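# cha-align

Last updated: July

cha-align takes recordings from a pair of hand-held grippers and a head camera and puts them on one clock and in one coordinate frame. The output is a set of episodes that the Pola policy trainer can read without further conversion. It also runs a few checks and marks episodes that shouldn't be used for training.

The package does not train anything and does not drive a robot. Replay on the arms is handled by Rornus, which has its own repository and its own README.

## What it reads

Each session folder should contain:

- one video per gripper
- one video from the head camera
- one finger-width log per gripper
- the calibration file for the room

Videos can start at different times. The aligner finds the offset from the open-close-open gesture that operators make at the start of every session. If the gesture is missing, pass `--manual-offset` and give the value in seconds.

## How poses are found

Gripper pose comes from two sources. The gripper cameras run visual odometry, which is smooth but drifts. The head camera looks for the printed markers on the cubes, which gives a pose with no drift but drops out when a hand turns or something blocks the view. The aligner merges the two. When no marker has been seen for 15 frames, it relies on odometry alone and writes `pose_source: odom` for those frames.

Large boards placed in the room tie the session to the room frame. A board that gets moved during a session will break this. Run `cha-align boards --check` first if you suspect it.

## Two-handed tasks

Most of the trouble we have had is with tasks where both grippers work on one object. The grippers are close together, the cubes can block each other, and a tall object can hide a marker from the head camera. The coat stand task is the one we use for testing changes to the merge step.

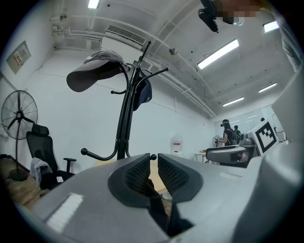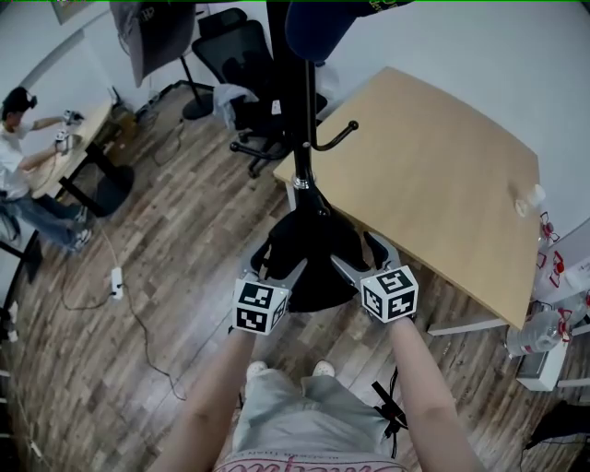
Can I use an episode if one marker cube is hidden for part of it?

Usually you can, as long as the other gripper is tracked through the gap and the hidden one is seen again before the episode ends. The aligner goes back and corrects the drift over the gap once the marker returns. If it never returns, the episode is marked `partial` and the trainer skips it unless you set `allow_partial: true`.

## Running it

Install from the repository root:

 pip install -e .

Then point it at a session:

 cha-align run sessions/coat_stand --out episodes/

Use `--jobs 2` on the shared workstation. Higher values fill the memory and the process gets killed without a useful message.

To redo only the merge step after changing its settings:

 cha-align merge episodes/ --config merge.yaml

This keeps the marker detections already on disk, so it is much faster than a full run.

## Output

Every episode is one folder with a `poses.parquet`, a `width.parquet`, the trimmed videos, and a `flags.json`. Poses are in meters and quaternions, with the scalar part last. Releases before 0.9 wrote the scalar part first. Convert old episodes with `cha-align convert-quat` before mixing them with new ones.

The current test set has 78 episodes of the coat stand task. Of these, 9 are flagged and kept on purpose so that the checks have something to catch.

## Known problems

- Thin black objects give poor depth. Don't use the depth output for contact labels on them.
- Ceiling lights can wash out a marker when a gripper is tilted far back. Lowering the exposure helps.
- The offset search sometimes locks onto a later open-close motion. Check `offset_score` in the log, and set the offset by hand if it is low.
- Faces are blurred before alignment. The blur can cover a marker close to a person's head, and the detector will then miss it.
- Finger-width logs from the older Ostier firmware have no header row. Pass `--no-header`.

## Contact

Soo-ah Pyo maintains the merge step and the marker detector. For bugs, open an issue and attach the log and the `flags.json` file. Please don't attach raw video.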